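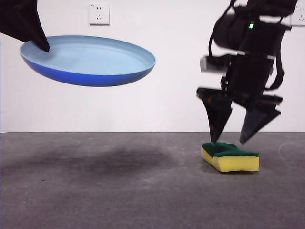 What happens to a set of dishes after the first plate breaks? It stops being a set and becomes a collection, and most households never go back.

Features Home Life Money Letters Past Issues Subscribe

The decline of a dinner service is slow, and it usually starts at the sink. Ours started with a soup bowl. It was one of eight in a pattern called Tunance, a gray-green thing with a thin brown line at the rim, picked out by two people who believed they would be giving dinners for eight. We have given one dinner for eight. Two of the guests had a cold and stayed home.

After the bowl went a salad plate, and after the salad plate came a long peace, and then a move across town in August during which a box marked KITCHEN FRAGILE was put underneath a box marked BOOKS. I have no one to blame for this, having marked both boxes.

So I did what people in my position do and went looking for replacements, and learned that Tunance had been dropped. The factory still makes something close to it. The line at the rim is a little wider and the green leans toward blue. Set it beside the old ones and you feel you are getting a headache.

There is a trade built on this kind of misery, and a good piece of it sits behind a muffler shop in Lanberg. Karpenko's buys broken-up dinner services and sells them off by the piece to people trying to put theirs back together. Hammad Rizvi has run the place long enough to have stopped being surprised by what a person will pay for a saucer. He keeps 700 patterns on the shelves, arranged by maker, then by color, then by a third system he declined to explain.

"The cups go first," he told me. "Everybody breaks cups. I could sell cups all day. You know what I can't sell? Gravy boats. A gravy boat lives forever. It comes out once a year and everybody's careful with it."

He has a wall of them. It's a sobering wall.

His customers come in two kinds. The first wants one plate, knows the pattern name, has brought the surviving plate in a towel and will be gone in ten minutes. The second has inherited something. They have a grandmother's service for twelve with nine of this and four of that, and they feel, for reasons they can't quite lay out, that it would be wrong to leave it that way. Rizvi has one such customer who has been rebuilding a service in an Illel pattern for 26 years. She is missing the covered butter dish. He found her one last spring and she turned it down, he thinks on the grounds that she would then be finished.

I asked what a single Tunance soup bowl would run me. He went to the back and returned with one, and said 30 dollars. I said the whole set had cost me 95. He nodded in a kindly way. He has heard this before.

My friend Sohail Satti regards all of this as a form of illness. He has not owned two matching plates since college. His cupboard is stocked from yard sales, a closed diner and his sister, and when something breaks he sweeps it up and thinks about something else. He eats very well off these plates. At his table you get handed whatever is on top of the stack, and people end up with favorites. I always angle for the heavy one with the chip, and I resent it when it goes to his brother-in-law.

What Sohail won't admit is that his way takes an eye. Mine, when I tried it, looked like the aftermath of a custody hearing. Four Tunance dinner plates, two white ones from the supermarket, and a novelty platter in the shape of a trout. He came over on a Thursday, looked the table over, and said it needed "more range." I haven't found out what he meant. I did move the trout.

The bowl, by the way, I bought. I carried it home on the bus on my lap, wrapped in two sheets of the local paper, and put it on the shelf with its seven cousins – a full eight, for the first time in years. We've been eating our soup out of mugs.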